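**Thursday, October 24, 2024**

# Fostden hall to close for floor and roof work

The Fostden Memorial Hall will shut its doors for most of the summer while its roof is replaced and the main floor is pulled up and relaid, Gurnon Shire Council confirmed this week.

The hall will close after the Clakden Choral Society's Christmas concert and is expected to reopen in May. Council had first planned to do the roof alone and leave the floor for another year, but an inspection over winter found rot in the joists under the south side of the stage.

"We could have patched it and kept going, and we looked at that," said Noemi Mazza, the council's manager of community buildings. "The trouble is you'd be closing the place twice. People told us pretty clearly they'd sooner have one long closure and get it over with."

A total of 1217 residents and hall users filled in the council's survey, which ran online and on paper at the library and both post offices. Most backed the single closure. The strongest objections came from groups that meet during the day and have few other places to go.

The job has gone to Teoh Building, a Clakden firm that relined the swimming pool change rooms two years ago. Crews will start by stripping the old iron from the roof and checking the timber framing. The ceiling will stay where it is unless water damage is worse than expected above the supper room, where a brown stain has been spreading since the storms in autumn.

New iron will go on in the same colour as the old. Gutters and downpipes on the street side will also be replaced, and the box gutter between the hall and the supper room – the source of most of the leaks – will be widened.
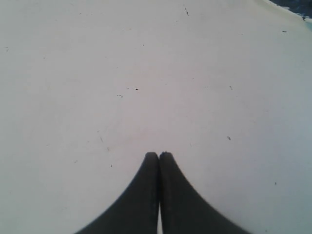

Floor work will follow once the building is weathertight. As many of the original boards as possible will be lifted, cleaned and put back in the centre of the hall, with newer timber used along the walls. Ms Mazza said the dancers had been firm about that.

"They came in with a list," she said. "No carpet tiles, no vinyl, nothing with a grip coating. I don't think we were ever going to do any of those things, but it's in writing now."

The stage will get new steps on the left-hand side and a ramp from the rear door. The kitchen is not part of this round of work, although a new extraction fan will be fitted while electricians are on site. A request for air conditioning in the main hall was knocked back on cost. Ceiling fans will go in instead, and wiring will be left in place so that cooling can be added later.

Finding room for the hall's regular users has taken up much of the past month. There are 31 groups with standing bookings, from the quilters and the blood bank to three separate martial arts clubs. Council staff say all but four now have somewhere to go.

The playgroup will move to the Uniting Church hall on Mill Road and keep its Tuesday and Friday sessions. Table tennis is going to the high school gym, but only in the evenings, and will have to stop over the school holidays. The quilters have taken the back room at the bowls club. Their annual show, normally held in March, has been put off until the hall is open again.

Those still looking are the ballroom dancers, the indoor carpet bowlers, the model railway club and one of the martial arts clubs. The railway club's problem is storage more than meeting space, as its layout is kept in the room under the stage and has to be out before work begins. Anyone with a dry shed or garage to lend is asked to call the council office.

Fees paid in advance for dates during the closure will be refunded or carried over. Council has also agreed to cover the difference where a group's temporary venue costs more than the hall, up to $46 a session. Claims need to be made monthly and must come with a receipt.

The hall seats about 200 for a concert and is the largest indoor venue in the shire apart from the high school gym. It was also used as a relief centre during the floods, and council said that role would pass to the showground pavilion until the work is finished. Signs at the hall and the emergency page on the council website will be changed before the closure starts.

Parking along the eastern side of the building will be fenced off for the builders. The lane behind will stay open to residents, though there may be short delays on days when the crane is in. Deliveries to the chemist and the bakery will not be affected.

Plans are on display in the foyer of the Gurnon council office during business hours, and a set will be left at the Fostden library for people who can't get in. Staff will be at the hall next Wednesday from 4 pm to 7 pm to answer questions from hirers and neighbours. No booking is needed. Groups that have not yet told the council where they want their keys, cupboards and equipment to go should do so before the end of November.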